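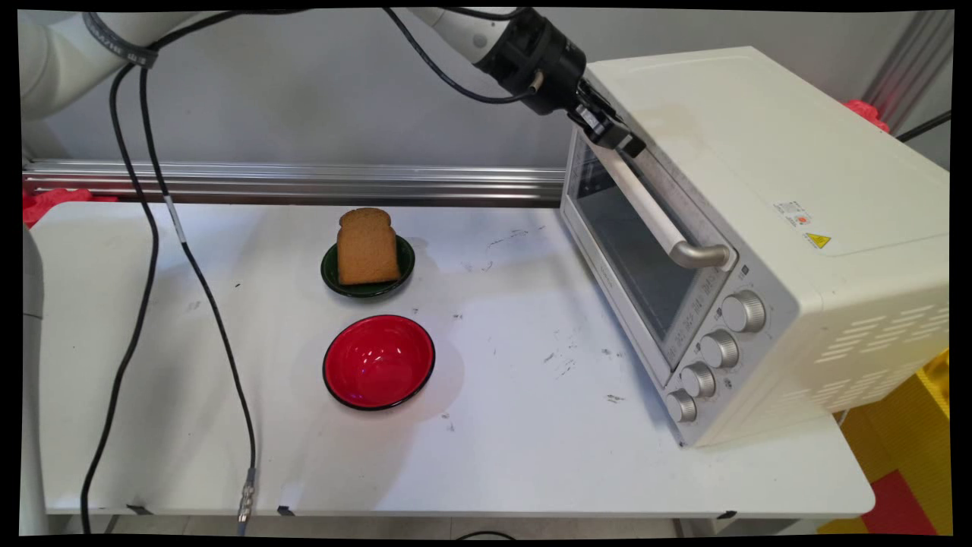

Slide 1. Toaster oven on a white table.

Raising your sister's kids: what relatives need in the first weeks
Notes for the Mateos County family day, October 2024
20 min plus questions. DO NOT run over, lunch is right after and Bình has to get the tables moved

Opening
Thank Bình Mạch for setting this up. Thank the Priltaleo library for the room.
Say who I am. Aunt first. Took in my sister's two, then trained as a kinship navigator at Pralel Family Center. Still an aunt.
Ask for hands: who is raising a child who is a relative's? Who is thinking about it? Who works with families like that? Wait for the hands. Last time I rushed this bit.

What I mean by kinship care
Grandparents, aunts, uncles, older brothers and sisters, godparents, close family friends in a lot of places. Child can't be with mom or dad for now, or for good.
Two main doors in. One, the county is involved, caseworker calls you. Two, nobody from the county at all, your daughter drops the kids off Friday-to-Monday style and then the weekend doesn't end. Second one is most of the people I see.
Make the point slowly: which door you came in decides what you can get. Money, lawyer, therapy, everything. People find this out months too late.

The phone call
My story, keep it short!!
Phone rang while I was at work. Caseworker: can you take both kids tonight. I said yes before I asked one question. Would say yes again. Wish I had asked:
Who has legal custody right now
Is this a placement or are you asking me to do it privately
Who do I call at 2 in the morning
What medicines, what allergies, what school
When is the next court date and can I come
Tell them to write these on the back of the handout. Pause so they can.
The "privately" one matters a lot. If somebody asks you to take the child and says no need to open a case, that may be fine for you, may not. Ask what you give up. Ask for it in writting.

Paper
Boring but it's what people come up to me about afterward.
Doctor and school want to see something with your name on it. Depending on the state could be a consent form the parent signs, power of attorney, temporary guardianship, full guardianship, adoption. Go from lightest to heaviest. I'm not a lawyer, say so. Legal aid table is by the door.
Valeriano Robles's story here (he said OK to use his name, checked again last week). Raising his grandson. Had nothing on paper. School let him enroll, urgent care wouldn't treat an ear infection without a parent. Two hours on the phone trying to find his son. Got the consent form notarized the next week. Keeps a copy in the glove box, one at work, one at his neighbor's.
Folder. Hold up my folder, the ugly orange one. Birth certificate, shot record, insurance card, any court paper, log of calls with date and name of who you talked to. The log saved me twice at hearings. Skip the details of the hearings.

Money
Don't let this turn into the whole talk, it did in December.
Child-only cash assistance. In many states they look at the child's income and not yours. People think they earn too much and never apply. Apply anyway, let them say no.
Medicaid for the child, same idea.
Licensed foster care payment if the county is involved and you go through licensing. More paperwork, home visit, usually more money. Worth asking what the rules are for relatives, they have been changing.
Boson Fund, local one: one-time $200 for beds, car seats, school clothes. One page form. Bring proof the child lives with you. They ran out before the end of the year last time so go early.
If someone asks about taxes send them to the free tax clinic, don't guess.

The kids
Slow down here, this is the part I care about.
They can love you and be furious at you in the same breakfast. My nephew was nine and didn't unpack his bag for weeks. I kept trying to unpack it for him. Wrong. Gave him a drawer, said it was his, left it alone.
Things that helped in our house, maybe not in yours:
Same dinner time every night, even a lousy dinner
One photo of their mom where they could reach it
Telling the school counselor early
Saying "I don't know yet" when I didn't know. They always ask when they are going home. Please don't promise a date
Teenagers: let them pick something. Paint, bedtime on weekends, whatever. They've had no say in any of it.

The parent
Hard one. It's your kid, or your sister. You can be angry and still set up the visits. Decide the rules for visits when everyone is calm, put them in a text so there's a record. Same place each time if you can.
What I say to the kids about my sister: she's sick, she loves you, grownups are working on it. Not a word about her in the car, kids hear everthing in the car.
Check the time here. If past 15 skip to You.

You
Grandparents especially. You had plans. Okay to be sad about the plans.
Your own doctor appointments, don't cancel them. I did, regretted it.
Respite: ask Pralel, there's a waiting list, get on it now even if you feel fine.
Support group meets at the Pralel building, child care in the next room, food. There are 80 families on the email list now and most never come in person, that's fine, the list is useful by itself. Sign-up sheet is going round. Ask who has the pen.

Questions I'll probably get
Can the parent just come and take them back? Without a court order, often yes. Get legal advice before it comes up.
Do I have to adopt? No. Guardianship may be enough. Adoption ends the parent's legal rights in most cases, some families want that, many don't. Ask what happens to the payments either way.
Can I move out of state? Ask the court or caseworker first if there's an order.
What if I can't do it anymore? Don't sigh, don't look shocked. Thank them for asking. Talk after, privately.

Leave up the slide with the phone numbers. Handouts in Spanish and Vietnamese on the second table. Get my folder back from whoever is passing it round.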